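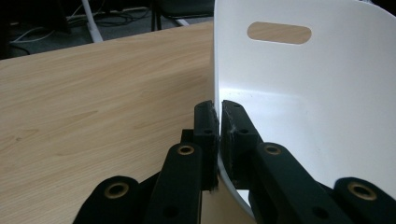
Siebe Aerts is late, and says sorry twice on the stairs. Coffee first. Then the room, or what he calls the room: the second-floor space at Jistelside he took over in March, when rent on the old Mornix workshop went up.

"I came in with one table and a pile of stuff I'd been hauling around," he says. "You think you own nothing. Then you move it."

He buys used. Always has. Office clearances mostly, plus a regular Saturday run to Dierckx, the surplus barn outside town. White plastic chairs are his weak spot. One cost him 11 dollars.

"People want wood chairs with a wood table. I don't. Light wood and shiny white, it's clean, it wakes the place up. And you can wipe it down in ten seconds."

The tables he's fussier about. Pale top, nothing dark. "A dark top shows every crumb. I had one for 3 years and hated it every single day."

And bins. Lots of opinions on bins. Rounded corners or forget it, he says, becuase dust packs into a square one and stays there. No lids. 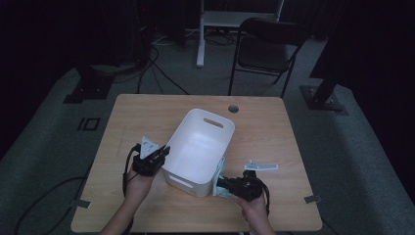

A white bin with an oval handle, on the light wood table at Jistelside.

"Handles matter more than size. If I can't grab it from the short end it doesn't get used, it just sits under something."

His system, if it is one: everything out of the bin, onto the table, and the bin stays empty until he's decided. What goes back in gets used that month. The rest is sold on Kukico, the local swap site. He put 40 listings up over the summer.

Did it pay for the move? He laughs. The move ran to 4,000, with the carpet cleaning on top.

"No. But I can find my stuff now."

What's left to fix? Light, mainly. It gets dim in here and he wants two more lamps. Folding chairs he'll keep, they go flat against the wall when freinds have left. Storage racks maybe, after Christmas.

He checks his phone. Dierckx closes at noon and he's got his eye on another chair.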